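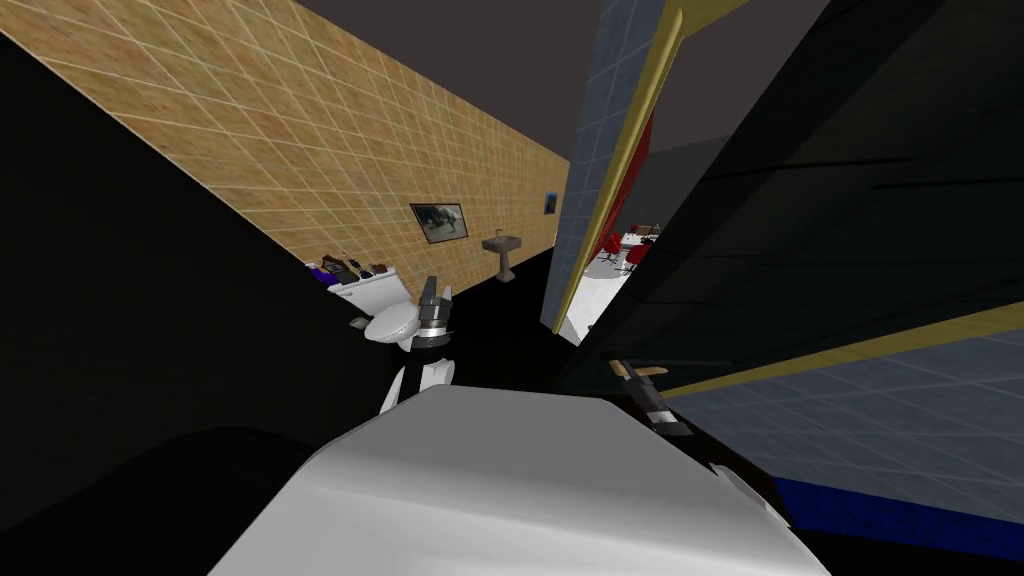
Kálmán Sipos wrote that his arms froze halfway across the bathroom, both at once, and that pressing Resume only made the left one twitch and freeze again. He had restarted Bozsik three times before he noticed code 1754 sitting at the bottom of the log.

If your session has done the same, you're in the right section! Code 1754 is an arm hold. It's one of our favourite parts of the Pokach controller, because it catches trouble in the simulator while the only thing at risk is your afternoon. It can be confusing the first time, though, so let's go through it properly.

7. Clearing an arm hold (codes 1754 and 1764)

7.1 What the codes mean

1754: The planned path for one or both arms passes too close to something in the room, or to the robot's own body. Pokach stops both arms and keeps them where they are.

1764: The arm was told to move and didn't end up where the controller expected. You'll usually see this after somebody has pressed Resume on a 1754 without clearing it first (we've all done it).

Both codes stop the arms together, even if only one arm has the problem. The grippers keep their last command, so an open gripper stays open and a closed one stays closed.

CAUTION: If your Bozsik session is linked to a real robot, press the red Stop on the hardware before you do anything in this section. Clearing a hold in the simulator sends a clear to the hardware as well.

7.2 Before you start

You'll need the Bozsik viewer, the Pokach log window and the room file you were using. The steps below use the bathroom in the Ultley house, which has given us more arm holds than all the other Ultley rooms put together. It's a great room for practising. A toilet, a pedestal sink, tiled walls and a doorway give the planner plenty to think about.

Save the log first. It keeps only the last 300 lines, and the line you want is the first 1754, so it can scroll away while you're reading the manual.
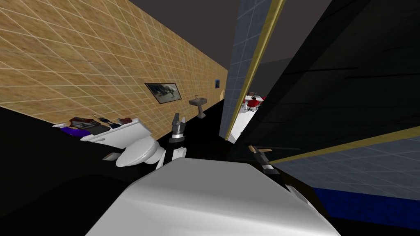 Next, check which arm raised the hold. The log line ends in L, R or B, for left, right or body. L and R are the robot's own left and right, so they match what you see from the head view and are swapped if you're looking at the robot from the front. B means the planner thinks an arm is going to touch the robot's body, and that one is nearly always a bad start pose with nothing in the room to blame.

Write the letter down. You'll want it in step 4.

7.3 Clearing the hold

1. Press Pause. Don't press Resume, even if the button is lit.

2. In the log window, find the first 1754 and click it. The viewer jumps to the moment the hold was raised. Later 1754 lines are repeats and can be ignored.

3. Switch to the head view and look at the space ahead of both grippers. You want clear room beyond the fingertips as well as between them. Take your time here, and turn the view if a wall or fitting is hard to place.
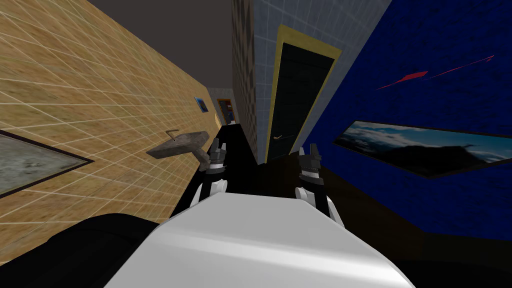 4. Open Arms, then Back Off, and choose the arm that matches your letter. For B, choose Both. Hold the Back Off button down until the status light in the viewer goes from red to amber. If you let go early the arm stops where it is, and you can just press again.

5. Choose Check Path. Pokach runs the next move without moving anything and tells you if it would raise the same hold. A clean check turns the light green.

6. Press Clear, wait for the word READY, and then press Resume.

Note: If Check Path fails with the same letter, go back to step 4 and give the arm a bit more room. If it fails with a different letter, you've found a second problem hiding behind the first. Well spotted! Start again from step 2 with the new line.

7.4 When the hold comes straight back

Sometimes you do everything right and 1754 pops up again the moment you press Resume. Edgardo Policarpio tracked down the most common cause, and it's a sneaky one. The room file and the planner can disagree about where things are. You see the sink in one place, the planner believes it's somewhere else, and it stops the arm for a sink-sized patch of empty air.

To check for this, turn on Show Planner Shapes. Every fitting should be wrapped in a thin outline that sits snugly on it. If an outline is floating off to one side, reload the room file with Rebuild Shapes ticked. Then switch to the wrist view on the arm that was held and open the gripper fully. 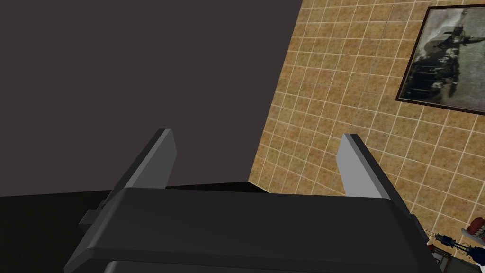 With the gripper open, move the wrist slowly through its full turn at the lowest speed. Keep an eye on the outlines as they pass the fingers. Small items are the ones to watch, as their outlines are easy to lose behind the gripper and they're the last to be rebuilt. If an outline blinks or jumps, stop there and note which object it belongs to.

CAUTION: Don't turn off the clearance check to get past a stubborn hold. With the check off, Pokach will happily drive a finger through a wall in the simulator, and if you save that run, the path is stored as a good one.

Still stuck with code 1764 after a rebuild? Return both arms to the Bedwood start pose (Arms, Poses, Bedwood) and run the move again at the lowest speed. If it finishes, bring the speed up one notch at a time. If it doesn't, send us the saved log together with the room file and the letter you wrote down in 7.2. We really do enjoy these, and the odd ones often end up in the next edition of this guide.

Section 8 covers gripper faults, including fingers that open unevenly.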